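**Teaching by demonstration** (also *programming by demonstration*) is a family of methods in which a robot acquires a task from examples supplied by a person, in place of written motion code. The two main forms are kinesthetic teaching, where the operator moves the arm by hand, and teleoperation, where the arm follows a separate control device.

## Recording

In kinesthetic teaching, the motors are set to offset the weight of the arm and the operator guides it through the task. Joint positions and gripper opening are logged. The operator's hands may block fixed cameras, so many labs prefer teleoperation for tasks learned from images.
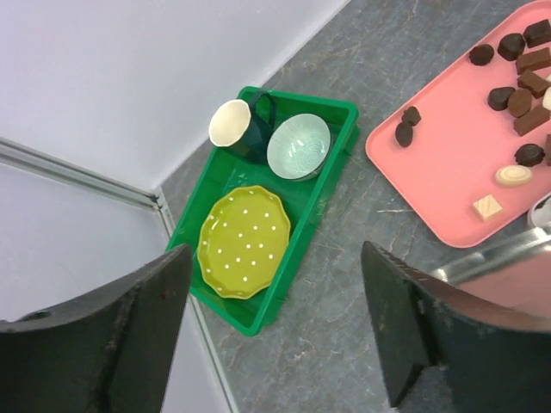
Tableware is a common choice of subject in teleoperated work. Each item calls for a different grasp, and the order of placement affects the space left for the next one. A mug, a bowl and a plate sharing one tray leave little clearance: with the bowl's edge nearly against the mug, a finger lowered between them is likely to shift one or both. Mug handles add a second grasp option, and operators differ in which they use. The Illuvwood set, compiled at the Mandia laboratory and released in July, holds 742 demonstrations by two operators and labels each grasp as rim, body or handle.

## Control devices

- **Leader arm:** a smaller arm with matching joints, moved by hand.
- **Hand controller:** a tracked grip that sets the position of the gripper.
- **Joystick:** low cost, but slow for tasks involving rotation.

The Leclerc rig pairs a leader arm with a foot pedal, which pauses logging while the operator changes position.

## Limitations

Hesitations and corrective movements are recorded along with the intended motion. Trimming pauses is usual, although the Colgate protocol keeps any shorter than some three seconds.

*Last revised Dec 3, 2021*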